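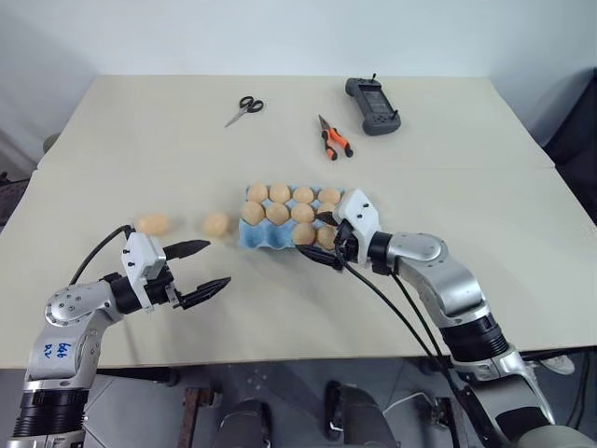
Egg carton on the large table at Pernville.

Progress report to the Flores Fund
Pernville Wartime Memories Project
January 19, 2018

Dear friends at the Fund,

I had meant to write before Christmas, and I do apologise, but December ran away with us in the nicest possible way. People home for the holidays kept turning up with biscuit tins of letters and paybooks, and one does not like to send anybody off without a cup of tea and a proper look through.

You will remember that the grant was for cataloguing the papers of the Skesis signals company, the men who spent the war carrying wireless sets up and down hills to report on enemy supply convoys. The catalogue now stands at 2,791 items. A good many are message slips no bigger than a bus ticket, pencilled in a hurry, and it has taken us a long while to learn the handwriting. One operator crossed his sevens and never finished a lower-case g, so we can now put his name to slips that had none.

The company diary has been the great pleasure of the winter. It says a good deal less about fighting than we had expected and a great deal more about batteries, mules, boots and rain. There is a whole fortnight in which the only complaint is about the tea. We have typed it up as far as the crossing at Vemum, where the writer changes and the spelling becomes rather adventurous (we have left it exactly as he wrote it).

We have recorded two interviews with families, both long ones, and both are typed and sent back for checking. Two more were planned, but one lady has been poorly and the other would like to wait until her brother can be there, so I have moved them to the spring.

On the money side, we are within budget for boxes and folders and a little over on postage. The scanner repair came to £100, which I have taken from the travel line, and I hope you will be happy with that.

Still to do are the maps, which are large, brittle and folded in ways their makers never intended. I should like to have them flattened by a conservator before we try to copy them, and I will send you the quotation as soon as it reaches me.

With very warm thanks for your patience and your kind letters,

Leidy Puma
Project lead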